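Home | Guides | Conflict checks | Billing | Contact

Zarnard User Guide, Section 7: Setting up conflict checks
3 min read

Conflict checking is the feature most firms buy Zarnard for, and the one they most often set up badly. The sales sheet says it "finds every conflict." It doesn't. It compares names against names, and it is only as good as the client list you feed it.

Before you start

You need administrator rights and a clean export of your client and matter list. If the list came out of Honen or another older system, open it and read some of it first. Former clients are often missing, and so are opposing parties.

1. Go to Settings, then Conflicts, then Sources.
2. Select Add Source and choose your export file.
3. Match each column to a Zarnard field. Do not trust Auto-Match. It likes to put opposing counsel in the client field.
4. Set Name Tolerance. The default is 2, which catches simple misspellings. A setting of 3 catches more, along with a lot of junk.
5. Select Build Index and leave the window open until the status line reads Ready.

Caution: Closing the window early leaves a partial index. Zarnard will still run searches against it and will still report "No conflicts found."

Testing the index

6. Search for a conflict you already know about. We use Rankin v. Gurgate, a closed matter with a name change halfway through. If your own version of that comes back clean, go back to step 3.
7. Search for the same party under its old name, its parent company, and a common misspelling.

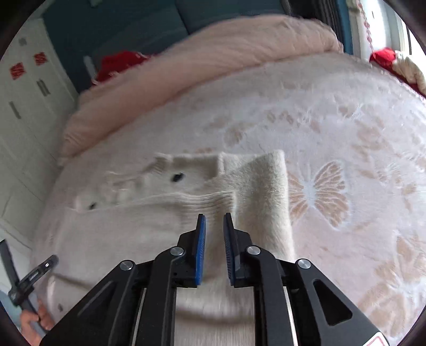

Run both searches again after every import, even a small one. The index is supposed to refresh by itself every 45 minutes — in our experience it sometimes skips a turn, and there is no alert when it does. Check the time stamp under Last Built before you rely on a result.

Note: A clean report is not a legal opinion. An attorney still has to read the results and sign off. The Approve All button does exist. We suggest turning it off under Permissions.

Section revised 18 November 2019 by Kenneth Paterson

Related sections
Importing matters from Honen
User roles and permissions
Ethical walls: what they block and what they don't
Exporting a conflict report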